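The Slow Business of Buying Dividends

Every January the same argument comes back in the letters we receive. One group of readers wants to know which stocks will double. The other wants to know which ones will keep paying. The second group is quieter and tends to write longer letters, often with a spreadsheet attached.

This article is for the second group. It follows one small portfolio, mine, through a year in which I made four purchases and one sale. The portfolio is held for income. It has 49 positions, which is more than I would recommend to anyone starting out, and most of them were bought before I had any clear idea of what I was doing.

A dividend is a payment made by a company to the people who own its shares. Most American companies that pay one do so every quarter. The board decides the amount and can change it at any meeting. That last point gets lost when people talk about dividend stocks as if they were savings accounts. A savings account pays what the bank has agreed to pay. A dividend is paid if the board thinks the company can spare the money.

Last spring I spent several evenings reading the annual reports of the companies I already owned. I should have done it years earlier. In three cases the company was paying out more in dividends than it earned, and had been for some time. The difference was being covered by borrowing. None of this was hidden. It was in the cash flow statement, a few pages past the letter to shareholders and the photographs of smiling staff.

The one I sold was Clerach, a maker of packaging equipment that I had owned for nine years. The yield looked very good, but only on account of a share price that had been falling since the summer before. When a stock yields twice what its competitors do, the market is usually saying that it expects a cut. I sold in May. The cut was announced with the next set of results.

I don't claim any skill there. I had held Clerach through two earlier warnings and lost money on the shares overall, even after counting the dividends.

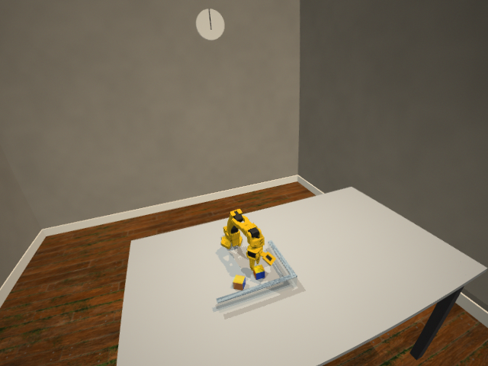

A yellow robotic arm at a white table, with two small cubes and a metal rail. Computer rendering.

The money from the sale went into Trakex, which makes parts and control software for factory automation. Income investors tend to stay away from companies like this. They spend heavily, their orders come in lumps, and many pay no dividend at all. Trakex has paid one for a long time, and it is small. At the price I paid, the yield was below that of a plain Treasury bill.

What interested me was the payout ratio, meaning the share of profit that goes out as dividends. At Trakex it was low enough that profit could have fallen by half without putting the payment at risk. The company had also raised the dividend in most years, including two years when its sales went down. A small payment that rises will pass a large one that stands still, given enough time. How much time is the part worth working out with a calculator before you buy.

I did the arithmetic for Trakex against Rinda, a natural gas utility in the same portfolio. Rinda pays 132 dollars a year on the shares I own and has raised that figure by very little in the time I have held them. On my own guesses for growth, it would take the same amount of money in Trakex eleven years to catch up on yearly income, and longer than that to catch up on the total paid. That is a long wait for a person in retirement. It is a reasonable one for a person of forty.
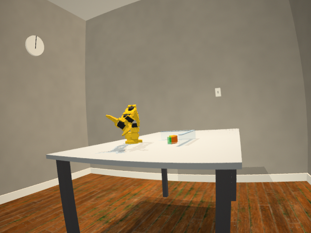
I kept both. Rinda's bills get paid in good years and bad, and its customers can't easily switch to another supplier. The risk lies with the state regulator, which sets the rates it may charge, and with its debt, which has to be refinanced as it comes due. Two large bonds mature in the next few years. The old ones were issued when rates were low. The new ones will cost more, and the extra interest will come out of the same pot as the dividend.

Readers often ask how many stocks are enough. The usual answers run from 20 to 30, and I have no quarrel with them. Past that, each new position does little to lower the risk and adds one more set of reports to read. My 49 are too many for me to follow properly, and I know this from the tax forms alone. I have started to let the smallest ones go when there is a sensible reason to sell. I am not in a hurry, as several of them carry gains that would be taxed.

The other three purchases were less interesting. I added to two funds I already held, one of them a broad index fund with low costs. I also bought shares in Pathak, a warehouse owner set up as a real estate investment trust. These trusts have to pay out at least 90 percent of their taxable income to shareholders, so the payout ratio that worked as a test for Trakex tells you much less here. The better figure is funds from operations, which adds back depreciation on the buildings. Pathak reports it on the first page of each quarterly release. Some trusts also publish an "adjusted" version, and it is worth checking what has been adjusted.

Also worth checking is where the tax falls. Most dividends from ordinary companies held long enough are taxed at the lower long-term rate. Much of what a real estate trust pays out is taxed as regular income instead. I hold Pathak in a retirement account for that reason. Anyone buying one in a regular brokerage account should compare yields after tax.
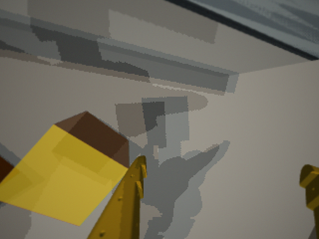
A yellow-and-brown cube seen close up from the robot's gripper. Computer rendering.

The total for the year came out 243 dollars higher than the year before. Part of that was new money, and part came from companies raising their payments. I keep the two apart in my records. It is easy to look at a rising income line and credit the stocks, when the rise came from your own paycheck.

I also keep a note for each holding, written on the day of purchase, saying why I bought it and what would make me sell. The notes are short. The one for Clerach said I would sell if debt went above a certain level. It went above that level two years before I sold, and I had not looked at the note.

The notes are now on the calendar, to be read in the same week that the annual reports arrive. Rinda's is the next one due. It says to sell if the dividend is not covered by earnings for two years running. Last year it was covered, with little to spare. The new figures come out in the spring, and the first of the two bonds comes due a few months later.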